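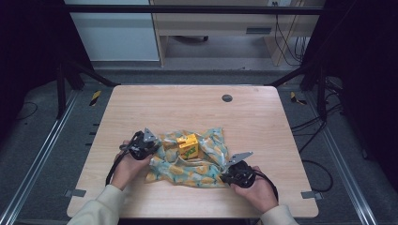
Trilell learns to fold from hand-held grippers

Some fun news from our little corner of the building! The first results from Trilell are in, and I've been grinning at my spreadsheet since I got here at seven this morning. The short version is that a two-armed robot learned to handle crumpled cloth from recordings of people doing the job with grippers in their own hands (no robot arm anywhere near the table while we record), and it did better than I'd bet it would.

We recorded 1,818 demonstrations and kept 1,695 of them. The rest went out for boring reasons, mostly lost tracking or someone stopping halfway to scratch their nose. Every demo starts with a piece of fabric crumpled up on the table, and whoever is holding the grippers has to find an edge, open the cloth out and fold it. Sounds easy. Try it with two stiff jaws where your fingers used to be!

What we wanted to know was whether the robot needs the view from the grippers as well as the view from the head. Eyerusalem Lencho said all along that it would, and I said the head view would probably do fine for something as big and floppy as a lemon-print cloth. Well – she wins. With both views the robot finished 77 percent of its test folds, and with the head view alone it kept closing its jaws on nothing, or grabbing two layers when it wanted one.
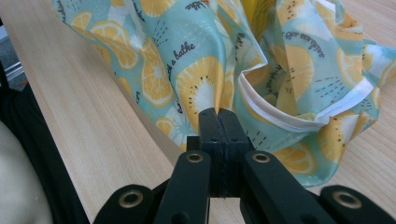

The part I like best is how it picks a grasp. A model trained on the head view goes for the tallest bump in the pile, while the one with both views slows down close to the fabric and shifts sideways a little before it pinches. We never wrote a rule for that, so it must have picked it up from us.

Lise Marchand ran the tests, 477 of them, and she re-crumpled the cloth by hand before every single one. She has opinions about that and you're welcome to ask her. She also noticed that most of the failures left over come at the second fold, when one arm lets go a bit early and the corner slides away. I think that's a timing problem in the way we line up the left and right recordings, and she thinks we just need more demos of that step. We'll look at both.

Next up is thicker stuff, towels first. The write-up should be ready in December, and the recordings will go out with it once I've finished cleaning up the labels.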